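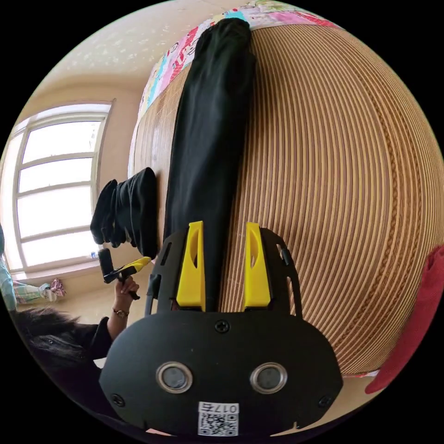
According to Arumugam, a gripper that holds a box well can still fail with a sleeve, and soft fabric should be the first test and not the last one.

Unness, 18 July 2023 — Pratisard has published the first results of its comparison of hand-held grippers for work with clothes and other household fabric. The trial was carried out together with Plarkutia in private homes, on beds, mats and floors.

Two kinds of finger were compared on the same black housing: a yellow finger with a slot, and a solid finger without one. Operators made 307 grasps, and for each one it was noted if the fabric stayed between the fingers for 12 seconds. The slotted finger lost the fabric 21 times, fewer than the solid one. Most of the losses happened with thin fabric lying flat — bundled pieces were easier to take.

Pratisard will now repeat the trial with two other cameras, as the wide lens used until now bends straight lines near the border of the picture. The second part is planned for September. Laboratories that wish to receive the test protocol may write to the Pratisard office in Unness.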